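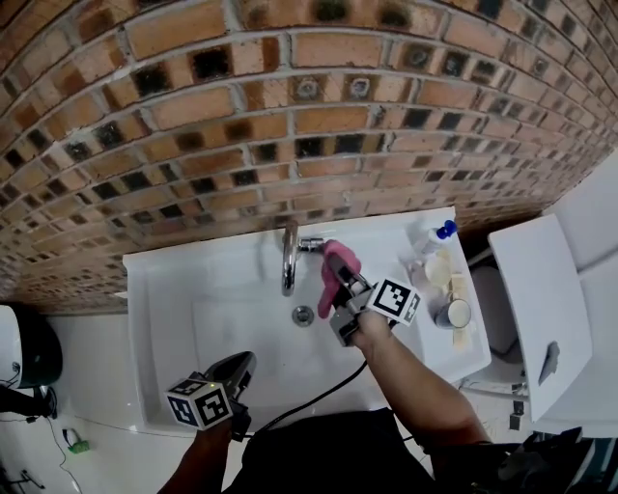 手持夹爪采集，浴室场景，任务是“开关水龙头+擦洗手盆”，数据回放老是飘，求助
Aatos Nurmi

先说情况，我们组上个月开始采家居操作的示教数据，双手各一只手持夹爪，头上一个相机，夹爪侧面装标记方块，靠方块上的黑白码算位姿。厨房和桌面都采完了，没大问题，一到浴室就各种翻车。右手夹住龙头出水管那一段，轨迹抖得没法看，回放的时候夹爪像在打摆子。左手悬在盆的左前角上方等着，反而挺稳。洗手盆是白的，台面是白的，标记方块底子也是白的，地面还是白的，我怀疑是这个问题，但是同事说不是，他说是后面那面砖墙，砖有橙有黄还有一堆发黑的，灰缝又深浅不一，特征点全被它吸走了。两个人吵了一下午没结论。

数据大概情况：目前浴室这批一共314条，我自己写了个脚本筛，位姿跳变超过阈值的有133条，快一半了。阈值设的9毫米（相邻两帧之间），可能偏严？厨房那批同样阈值只废了很少。

试过的办法：
相机曝光压低一档，有一点点改善，镀铬的地方还是亮。
关掉镜前灯，只留顶灯，更差，盆里整个发灰。
换了Hunar那套标定板重新标了内参，没变化。
重启（别笑）。

另外还有个事想一起问。夹爪有一根指头套了粉色胶垫，夹龙头的时候胶垫整个盖在出水管上面，这样采出来的样本，模型会不会学成“一定要从上面压住”？我们后面部署用的末端是没有胶垫的，形状也不太一样。要不要趁现在才三百来条，全部推倒重采？

还有台面右边放了杯子喷壶什么的，采的时候没收。要收吗还是留着当干扰物？项目那边催得紧，12月要交第一批，急，先谢谢各位。

补充一下：SLAM用的是Trurnell的开源流程改的，头部相机那路单独跑，夹爪是用标记相对头部相机解出来的，没有走夹爪自己的定位。有人问夹爪上有没有IMU，有，但是时间戳没对齐，暂时没用上。

匿名用户

白底白码肯定不行啊，码换成带黑边的试试。

砖墙没事的，我们这边背景比你乱多了照样采。

Ultport老周

楼上说换黑边，方向对的，但没说到点子上。我分开讲，打字快有错别字见谅。

一，先搞清楚是谁在抖。你把头部相机自己的轨迹单独画出来，不要看夹爪的。如果头的轨迹平滑，那砖墙就没有责任，你同事输了。如果头的轨迹本身在跳，再去讨论墙的事。一般来说砖墙那种深浅不一的纹理对头部定位是好事，怕的是大白墙。不过有一种情况要小心，砖是重复排列的，人低头抬头速度快的时候会匹配错一格，表现是突然整体平移一截然后又回来。跟你说的“打摆子”不像，打摆子是高频小抖，我倾向是标记那边的问题。

二，标记抖动的典型原因。单面码正对着相机的时候角度其实是最不准的，两个解来回翻，翻过去翻过来就是你看到的那个效果。你右手夹龙头的时候手腕是歪的，方块上同时能看到两个面对吧，那就两个面一起解，不要每个面各解各的再取平均！！很多人的脚本是取平均的，包括我们早期那版，后果就是一个面翻了整个结果被拉走。改成把方块当一个刚体，所有可见角点丢进去一次解完。我们改完之后废片少了一大截，具体数字不方便说。

左手稳是因为悬着不怎么动，抖了你也不容易发现，别急着下结论。把左手也拉出来看一下，说不定一样抖。

三，白底的问题。码检测靠的是黑框跟外面那圈白的对比，所以码外面是白边是对的，必须留，楼上说的黑边如果直接贴着码外框印，检测会直接挂掉。要加也是在白边的外头再加。你这个盆本身白其实影响不大，影响大的是盆底反光把白的部分冲爆，黑框的边被吃进去一两个像素，角点就往里缩。曝光再往下压，压到盆面有灰度为止，宁可画面暗一点。自动曝光关掉！浴室里人一低头满屏白，一抬头满屏砖，自动曝光会来回追，这个坑我踩过。

四，阈值。9毫米每帧看你帧率。手快速挪过去的时候，正常动作也可能超，你拿固定位移去卡，会把好的快动作误杀，留下一堆慢吞吞的。用加速度或者看跟平滑后轨迹的残差来卡比较合理。你那133条里面肯定有冤枉的，先别删，随便抽25条人工过一遍，对着视频看夹爪到底动没动。夹住龙头不动的那一小段最好用，真值就是基本不动，抖多少一眼看出来。

五，胶垫。不用全部重采。模型看到的是图像加动作，胶垫颜色这么显眼，它确实有可能把粉色当成定位线索，部署的时候没有了就懵。处理办法两个，一个是部署的末端也套上同款垫子，最省事，摩擦力还好，镀铬的东西光指头夹很容易滑。另一个是后面新采的换几种颜色的垫子混着来，再在训练时做颜色扰动。形状不一样那个更麻烦，指尖中心点的偏移要量准，不然夹哪都差一点。
至于“一定从上面压”，看你的示教者是不是每次都这么夹。如果314条全是同一个姿势，那它学成这样不冤。找第二个人来采，不要教他怎么夹，说清楚目标就行。

六，线。拖着线采的话线会从盆前面过，转手腕的时候线一绷，动作会变形，自己感觉不到。线沿着小臂用魔术贴固定两道，手腕处留一个松的弯。脚底下的线也理一理，上回我们有人绊了一下把整套头带扯下来了，那一整天的外参全部作废，气死。

Manninen用户群管理

补充几点楼上没讲的，时间戳和杂物。

时间戳。楼主说IMU没对齐所以没用，其实可以对的，很简单：每条开始前两只夹爪轻轻磕一下，IMU上有个尖峰，视频里能找到接触的那一帧，一减就有偏移了。老数据没磕的话用角速度做互相关，拿标记解出来的旋转去跟陀螺仪对，抖归抖，长一点的片段还是对得上。对完之后融合一下，高频那部分交给陀螺仪，打摆子基本就压下去了。已经采的那批八成能救回来不少，先别急着重采。

但是注意，这个只救旋转，位置的抖还得靠老周说的刚体一起解。

杂物收不收。我的意见是一半收一半不收，但不要每次都摆在同一个地方。你们现在杯子喷壶都堆在台面右端，如果三百多条全是这个摆法，模型很可能拿那个杯子当路标找龙头，杯子一挪就夹空。每采十来条挪一次，喷壶立着放躺着放都来一点，左边也放放。挪了什么不用记，反正视频里有。

只有一点，杂物不要挡住标记。右手伸过去的时候方块要是被高的瓶瓶罐罐遮住一半，那几帧就没了。摆之前自己戴上头带低头看一眼预览。

还有任务切分。“开关水龙头+擦洗手盆”最好拆成两段标，不然语言指令对不上动作，后面清洗的人会骂。开龙头一段，擦一段，中间手收回来的过程归前一段。统一就行，怎么归无所谓，别两个标注员两种归法。

真开水采还是干采，楼主没写。建议先干采，等轨迹稳了再放水，水花反光又是另一堆问题，而且设备不防水。

Aatos Nurmi

回来更新。谢谢老周和管理，头的轨迹单独画了，很平，所以不是墙的锅，同事请奶茶。

脚本翻出来看了，真的是两个面各解各的然后取平均……改成一起解之后重跑，还没全部跑完，先看了几条，夹住龙头那段明显好了。自动曝光也确实没关，丢人。

左手拉出来看了，也抖，只是幅度小。

胶垫打算部署端也套上，新的颜色已经下单。磕一下对时间戳这个明天开始加进流程，互相关那个还没试，有现成代码的麻烦贴一下或者私信我。

剩下的等跑完再来报数。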